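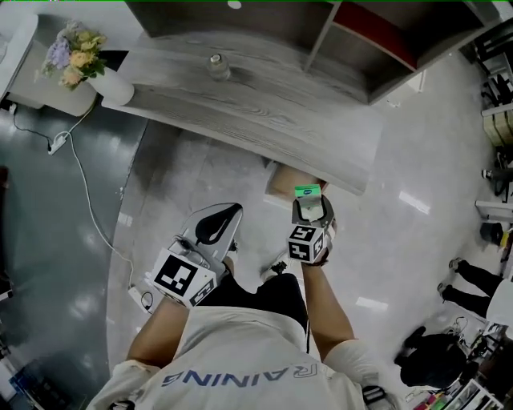 3.2 Setting and surface allocation

Shared work surfaces collect small articles faster than they lose them. In an earlier survey of 44 desks at the Dillow site, we recorded each article at the end of the working day and assigned it to one of three classes: stationery, personal consumables, and packaging. Packaging proved the hardest to assign. A small carton taken up at the desk edge, such as the white one with a green top band in Figure 2, may be a container in use or waste awaiting removal, and its outward form does not separate the two cases. Small bottles raise the same difficulty – the clear glass one with a silver cap on the gray wood-grain top was coded as a consumable under the rule that closed vessels are never packaging.

Posted by Graciela Ocampo | Mar 23, 2019
Filed under: Workplace Studies, Full Text

Curved desks were treated separately from rectangular ones. Following Cabral and Palacios, we divided each top into a near band, within forearm reach of the edge, and a far band behind it. Articles on the floor below the edge were logged under the desk they stood nearest. Of 749 articles logged in November, 376 lay in the near band. Display items, including vases and potted plants, were excluded from the count when they stood on cabinets or pedestals and included when they stood on a desk.

3.3 Room conditions

Lighting and circulation were left as found. Sessions took place with other people present and moving between the furniture, and no attempt was made to clear the walkways. 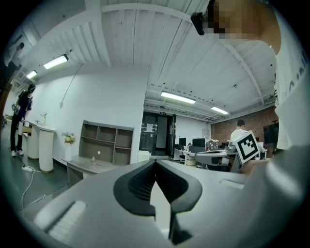
Figure 3. Room interior with ceiling lights, brick wall, and two white pedestal counters.

The pedestals were outside the logged area. Ceiling lights stayed on for all 9 sessions, and the coding sheet of Leitão and Ojeda was used without changes.

We use cookies to remember your reading preferences. Accept | Manage settings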